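## 4.2 Labeling road edges for the Terna lane-following test

1. Load the Hasa set (2,002 stills) and open the first one.
2. Set the mask opacity to 80.
3. Trace the left edge of the pavement, then the right.

**Note:** Save before you switch stills. Unsaved masks are lost.

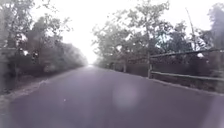
The method scores the model only on pavement it can drive on, so edge masks must stop where the asphalt stops. Leave gravel verges out, even when they are close to the road in color. With no painted lines to follow, trace the border between the asphalt and the gravel on the left, and on the right stay on the road side of the grass below the rail fence. End both lines where the haze hides the road.

**Caution:** Do not mask lens flare as an obstacle.

4. Export to the Holen folder.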